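Search threads
Home | Forums | Test Prep | Books | Log in

Is the Dubey GRE book enough by itself?

tarnik_tea
I'm taking the GRE in January and so far all I own is the big Dubey prep book (the one with 3 practice tests in the back). Has anybody gotten by with just that? My math is rusty, like ten-years-rusty, and I'd love to not spend more money!

marblefox
I used it and my verbal went up nicely. The reading chapters are great, and I still go back to the word lists for fun (yes, really). Do two sections a night and you'll be through it fast.

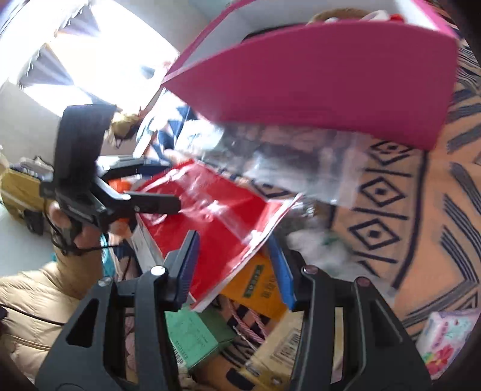 The quant part I liked less. The practice problems felt easier than the real thing, so I'd add the Flarnmont question bank for the last month.

oldpencil
Gotta disagree with marblefox on Flarnmont. It brags about 2000 questions but half of them are the same problem with new numbers. I quit after two weeks and just redid every Dubey problem I'd missed. My math score was fine.

marblefox
Repeats are kind of the point if you're rusty, though? I needed the drilling.

tarnik_tea
Okay, so maybe a month of Flarnmont if the first practice test goes badly. Is the Dirudberg flashcard deck any good?

oldpencil
Skip it, make your own cards.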